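Sock divider boxes, worth it or not?
Started by Stesska, 10/9/25

Stesska
Right, I've had enough of digging through the top drawer every morning. Has anyone gone the little wooden box with compartments for socks? Saw one for $30 and I'm tempted, but my partner reckons a shoebox does the same job for free. Mine are mostly work socks, plus a few thick ones for winter.

brulberg_89
I'm with your partner, sorry! Bought one back in February and gave it away. The thick socks never fit, and you spend your life rolling them. Shoebox, chuck them in, done.

Dunbridge
Can't agree with that. A shoebox is fine for a week and then it's a pile again. I fold mine in thirds and roll from the toe, one pair per slot, and I can see when I'm getting low on the grey ones. Paid $18 at a market, best thing in the bedroom.

brulberg_89
One pair per slot is my whole problem though. I own over 49 pairs!

Dunbridge
Haha, then you need a cull, mate. Anyway Stesska, my favourite colour for a box is plain light wood because the dark socks show up so well in it. Eight slots, two rows of four. The fat stripy ones do poke out over the side a bit, so measure your drawer height before you buy.

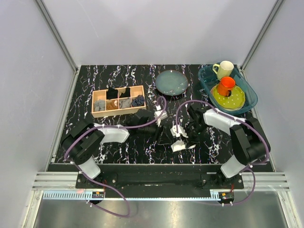 Abelardo Jara reckons you should stand them on end if the drawer's deep enough, and keep the winter ones somewhere else until it gets cold.

Stesska
Okay, measuring tonight. Drawer's pretty shallow, so the thick ones might have to live on the shelf.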